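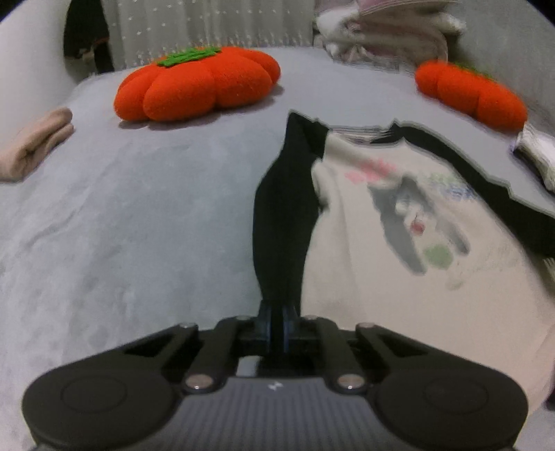

Thread on drip irrigation for raised beds, mostly notes from the Gullville job. Start with pressure, before emitters, tubing or timers. Drip emitters are rated over a range, and outside that range the published flow means very little. Layout is the other half of it, and it works like a shirt spread flat with the sleeves out to the sides: one wide body, which is your header, and two narrow arms coming off near the top. Keep the arms close to equal in length and the far ends will water close to evenly.

Static pressure at the hose bib was too high for drip line. We put a regulator after the backflow preventer and the filter, in that order. I see regulators installed upstream of the filter all the time. It works until the screen clogs, and then you are chasing low flow with no gauge in the right place.

Put a gauge port on both sides of the filter. Tee, threaded cap, done. When the difference between the two readings starts climbing, clean the screen.

Emitter line was Tanix, 12 inch spacing, pressure compensating. Each bed is 4 feet wide and got 3 runs. Sandy mix on top of clay, so water goes down fast and then sits. Closer runs help with the first part. Shorter cycles help with the second.

Schedule for June: two cycles of 27 minutes, first one before sunrise, second after a gap of an hour. A single long cycle put water out the bottom of the boards on the low side. Same total, split up, no runoff.

Estíbaliz Escobar asked about burying the line. I leave it on the surface under mulch. Buried line gets cut by trowels and you find out when a tomato dies. Under 2 inches of shredded bark it stays put with a staple every few feet and you can lift it to check.

Flush valves at the end of every arm. Manual ones. The automatic kind dump a little water each time the zone shuts off, and in a small bed that spot stays soggy.

The timer is a Kadberg, battery powered. No complaints except the rain delay, which resets if you pull the battery door. Write your program on tape and stick it inside the lid.

Correction to the spacing post, from Innes Geddes: on beds that get carrots or other direct-sown seed, 12 inch spacing leaves dry strips between emitters until the roots are down. Agreed. Hand water those for the first 7 days or so, or use 6 inch line.

Nazarenko beds are next. Those are on a slope, so check valves in the emitters or everything in the line drains to the bottom bed at shutoff. Will post the parts list once I have measured the drop.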